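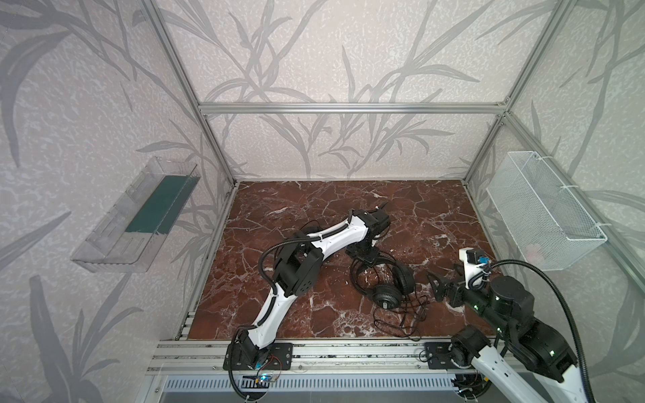 Tzu-hsuan Cheng replied that the paste was mixed exactly to the packet, 20 minutes' soak on the paper, and that the seams still opened up overnight. The same thing happened on both walls done with that batch, so it is unlikely to be one bad roll.

Ticket: seams lifting on patterned wallpaper
Product: Firnside ready-trimmed paper, Clarby powder paste
Opened: 19 April 2020
Status: closed

Entry 1
Customer reports vertical seams lifting by a few millimetres along most of their length. Worst near the radiator, less so by the door. Middle of each drop is firmly stuck. Walls are new plaster, painted with one mist coat before papering. Asked for the batch number on the paste and what was used for sizing.

Entry 2
Batch number is on the flap, ends in 148. No size was used. Customer says the shop told them a mist coat would do instead. It can, if the paint is thin enough to let the paste grip, but we would still put size on new plaster. Asked them to do the water test: flick a few drops on a bare bit of wall and see how long they take to go in.

Entry 3
Drops went in almost at once. Wall is pulling the water out of the paste before the edges can stick. The radiator was also left on through the night, which will have dried the edges faster than the middle.

Checked the soak time too. The packet says 20 minutes but that line is for the heavy Massawe paper the paste was first sold with. Firnside needs less. Left too long it swells, then shrinks back as it dries and the seams part. I have passed this to the people who do the packet wording.

Entry 4
Advice sent:
Turn the heating off in the room and leave it off for two days.
Lift the loose edges gently with a damp cloth. Do not pull past the point where the paper is stuck.
Put seam adhesive behind with a small brush, wait a minute or so, press down and go over with a seam roller. Wipe off any that squeezes out.
For the walls not yet papered, size first and let it dry fully – overnight is best.

Entry 5
Customer asked whether ordinary paste would do for the edges. It won't hold for long on this one. A 50 ml tube of seam adhesive should be enough for both walls.

Entry 6
Edges have been stuck down and most have held. One seam behind the door has a gap where the paper shrank, so the leaves no longer quite meet. Glue will not fix that. Offered a replacement roll from the Zambridge warehouse, same shade number, so that drop can be hung again.

Entry 7
Roll arrived. Drop replaced, wall sized first, shorter soak. Seam is flat and the pattern lines up. Remaining wall was done the same way with no lifting so far. Customer happy for the ticket to be closed. Packet wording is still with the print team – see ticket 42.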